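4.3 Checking the wrist camera view on the Hiris cell

Carry out this check after a gripper has been refitted or a camera bracket has been moved. Both arms must be homed and the speed limit set to 3 per cent.

1. Switch off the arm drives and wait for the controller to report a safe state.
2. Wipe the lens with a dry lint-free cloth. Do not use solvent.
3. Tighten the two bracket screws by hand, then with the supplied key.
4. Switch the drives back on and open the gripper fully.
5. Move the arm to the stored pose CHECK-A and open the live view.

CAUTION: Keep hands off the tabletop while either arm is under power.

Compare the live view with the one below. Both fingers should enter from the bottom corners, with clear tabletop between the tips. 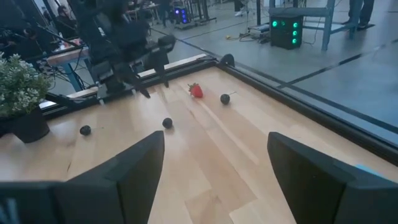
Figure 4-6. Wrist camera view with the gripper open. Test fruit on the far half of the table, second arm at back left.

6. If one finger sits higher than the other, loosen the bracket, turn it slightly and repeat from step 3.
7. Close the gripper slowly. Stop if the cable pulls tight at the wrist.
8. Save the view under the arm's serial number.

NOTE: Reflections on the wood are acceptable if the edges of both fingertips stay sharp. If they do not, lower the exposure setting from 2,000 in small steps.

NOTE: Repeat the check every 33 hours of running time. Enter the result in the cell log with your initials.

Section revised 31st October, A. Manolakis. Replaces the Sarimbridge issue.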